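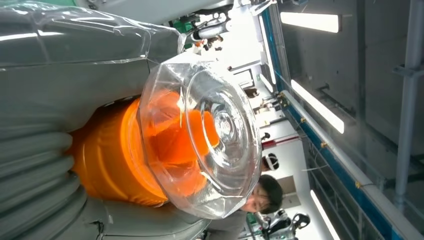
Ticket: Replacement padded arm covers, budget request
Opened by: Radka Todorova
Assigned to: Senad Vidmar
Status: Waiting on quote

Radka, Tuesday 9:40
We need to order covers before the February budget closes. The gray one has a crease and a small scuff. The plastic wrap over it is wrinkled, and I don't want to plan on wrap for another year. Can we price new covers for all 9 arms?

Senad, 10:15
Last price from Nurkberg was 175 each, no shipping. They want a drawing for anything non-stock. Which arms are non-stock?

Radka, 10:32
The two at Wurthorpe. The rest take the standard size.

Senad, 11:50
Nurkberg says 300 each for the two custom ones and 84 flat for shipping. Total is 1,909. That is over my sign-off limit so it goes to Dušan.

Dušan Vlachou, 13:05
Can we skip the clear domes this round? I see them on the same request.

Radka, 13:20
Yes, take the domes off. They can go on the next order. Yiran is still checking whether Dumitrescu makes one that fits the orange cylinder.

Dušan, 13:26
OK. Send me the written quote with the domes removed and I'll approve it.

Senad, 14:10
Asked Nurkberg for the revised quote. Leaving this open until it comes in.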